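Stunar Display Shelving, Retail Series

The Stunar unit is supplied by Olmont for shops, galleries and visitor centres. Each bay stands 1,502 mm high and 830 mm wide and is delivered with four shelves and eight brackets. Shelves may be set at any height on the uprights. Colour: dark grey.

Orders are accepted from trade account holders. Delivery to regional centres is quoted separately.
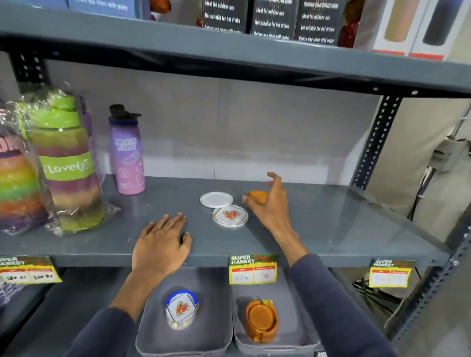
Olmont Product Information

Clean with a damp cloth and mild detergent. Replacement brackets are catalogued under Prorine fittings. Units must be fixed to the wall before use.

Page updated June 9, 2025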